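Kitchen > Glassware and Bar > Storing and drying stemware

Search tips, rooms, materials

We use cookies to remember which pages you have read. Accept all / Manage settings

Happy glasses, happy table: how I wash, dry and store a mixed bunch of stemware

March 3, 2025

I love a mixed glass shelf. Clear stems next to bright plastic goblets, a couple of tumblers that came from who knows where, and everybody at the table picks a color and keeps it all evening! It does mean that you are looking after two quite different kinds of thing at once, and the tricks that keep clear glass sparkling can leave a plastic goblet dull in a month. I've been fiddling with this for years and I've finally got a routine I enjoy (yes, I enjoy washing glasses, don't write in).

Sort before you run the water

Clear glass goes on one side of the sink, colored pieces on the other. Wash the glass first while the water is fresh and properly hot, then let it cool down to hand-warm for the plastic. Lipstick comes off both with a dab of dish soap on a fingertip and a little patience – leave it for a minute, then rub the rim and rinse. If you have red wine dried in the bottom, fill the bowl with warm water and a pinch of baking soda and go do something else.

Go easy on the soap. One small squirt in a full sink is plenty, and most of the cloudy film people complain about is soap that never got rinsed away. I rinse every piece twice, inside first, then outside, holding it by the bowl and never twisting the foot against the bowl. That twist is how I lost my two favorite Lindqvist stems, both on the same night.

The right cloth, and the wrong one

Use a soft sponge on plastic, always. The green scratchy side will leave fine lines that catch the light forever after, and a matte finish shows shiny rubbed patches if you scrub at it. For drying I use a flat-weave linen towel on the glass and a microfiber cloth on the colored pieces. No fabric softener in the wash for either of them! Softener leaves a coating on the cloth and the cloth hands it straight to the glass.

Got hard water? A splash of white vinegar in the rinse bowl is wonderful. I use it in April when I do the big spring wash of everything on the top shelf, and the glass comes up so bright that I end up rearranging the whole cabinet just to look at it. Keep it to a quick dip for anything with a painted or metallic rim, and rinse again in plain water.

Racks: upright, upside down or on their side

My wire rack is the Udus, which cost me 19 dollars and has earned its spot by the window. Before you buy any rack, take your biggest glass with you to the store. Check that the bowl sits without rocking and that the foot has room at the end, and look for rough spots where the wires are joined. A little bit of clear tubing slipped over a bare wire end takes care of the tapping noise.

Lay the heavier glasses in first and the light ones last. Plastic is so light that it will hop out of place if you bump the counter, so give it a spot where the wire curves up on both sides. And let the glasses drain mouth down on a towel for a few minutes before they go onto a rack sideways, otherwise a little puddle stays behind in the widest part of the bowl and dries to a ring.

My neighbor Baldur Nørgaard swears by drying everything standing up with a rolled paper towel in each bowl. I tried it. It works beautifully on tumblers and is a lot of paper for a dinner party.
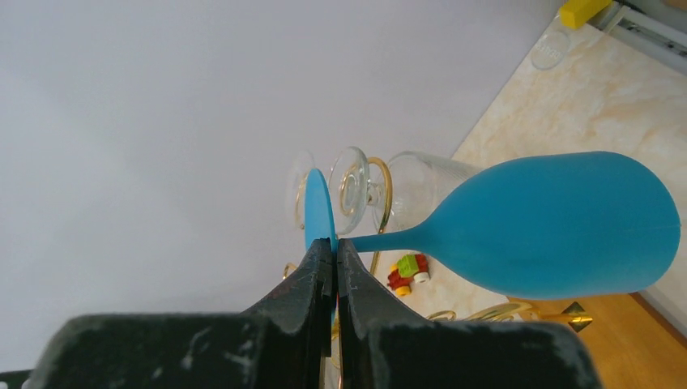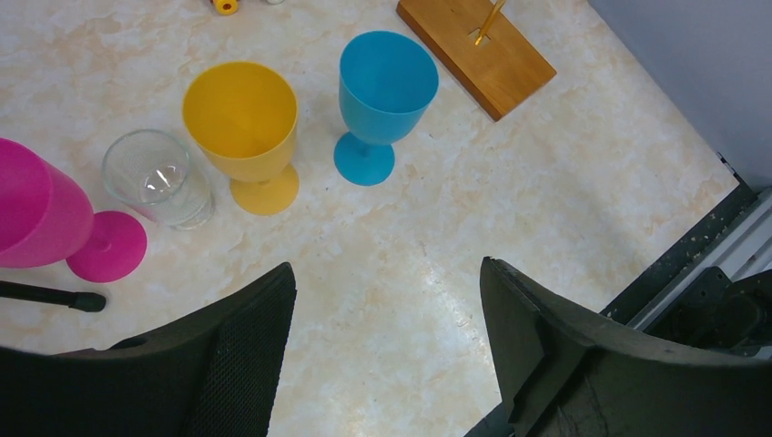 Stemware with a short stem is the easiest thing in the world to store, and I wish I'd bought more of it from the start. Short stems fit under a standard shelf, they're harder to knock over and you can get a cloth to the bottom of the bowl without forcing your hand in. When I'm planning a shelf I set pieces out on the table first and play with the order, and a clear tumbler next to strong colors like the magenta and the yellow goblet is such a good trick – the glass picks up a touch of pink from its neighbor and the whole row looks livelier. Try it the other way too, with one blue wine glass laid on its side among clear ones, if your rack is going to be out where guests can see it. Then put the pieces on the shelf in the order you liked, tallest at the back.

A few more odds and ends

Keep strong direct sun off colored plastic. A bright window is lovely for an afternoon and hard on color over a whole summer.

Don't stack goblets bowl in bowl, even when they seem to nest perfectly. If two are already stuck, stand the lower one in warm water, put a little cold water in the upper one, and ease them apart with a gentle wiggle. Cold in the top, warm underneath, and nothing boiling near glass.

Shelf liner helps a lot. I cut a roll of the Munwood ribbed liner to fit, ribs running front to back, so that any last bit of damp can escape from under a rim. Store glasses standing on their feet if the cabinet is clean and closed. On an open shelf turn them over, and give them a quick rinse before company comes.

Stale cupboard smell in a plastic bowl? Warm water, a spoonful of baking soda, overnight, rinse well. Lemon peel in the water is nice as well.

Next time I'm doing pitchers and carafes, including the narrow-necked Jititz one that I still clean with uncooked rice and a good hard shake!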